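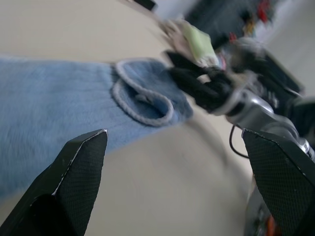 **October, equipment planning, second pass**

Budget request goes up this month, so I'm writing down what we want for the two-arm bench before the quotes get stale.

Already agreed: finger pads are a consumable and get their own line. Until now they came out of general supplies, and every time we ran out there was an argument. I want 2 full sets of spares per gripper on the shelf at all times. Zenetti sells the textured pads singly or in packs of 100. The pack is cheaper per pad but we'd be sitting on old adhesive by spring. Leaning toward singles.

Cables are the next item. The ones on the outside of the arms hang in loops, and towels are about the worst thing to work with near a loose loop. Options:

- Stirel sleeve kit, clips onto the links, lead time 90 days
- Overgaard routing brackets, in stock, need drilling
- tie wraps and more care, no cost

I'd put the Stirel kit in the request and use tie wraps until it comes.
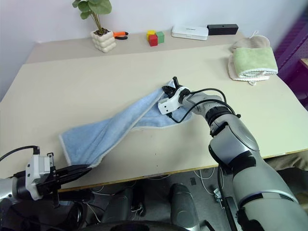 Comment added on the shared copy: please don't order the sleeves before checking the wrist joint range. The last kit took away some rotation and we lost the twist moves. I'd rather pay for the brackets.

Fair. Will ask Stirel for the bend radius and hold that line as "sleeves or brackets" with the higher of the two prices.

Towels: need a budget too. Plush ones shed and flatten with handling, and results on a worn towel don't compare well with results on a new one. Tamalari will do plain colors by the carton. Light blue and pale green are fine — no patterns for now.

Wrist cameras: the close views blur when the arms move fast. A better sensor would help, but so would more light.

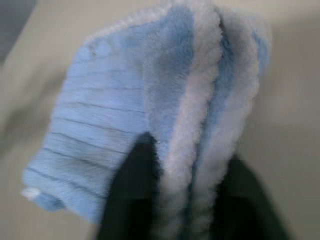
Another note, same copy: lights first. Two panels over the bench cost less than one camera, and if the blur is still bad after that we have a real case for the upgrade.

Moved cameras to next year's list, lights to this one. Still open: who signs for the Zenetti order, and whether shipping comes out of our line or the building's.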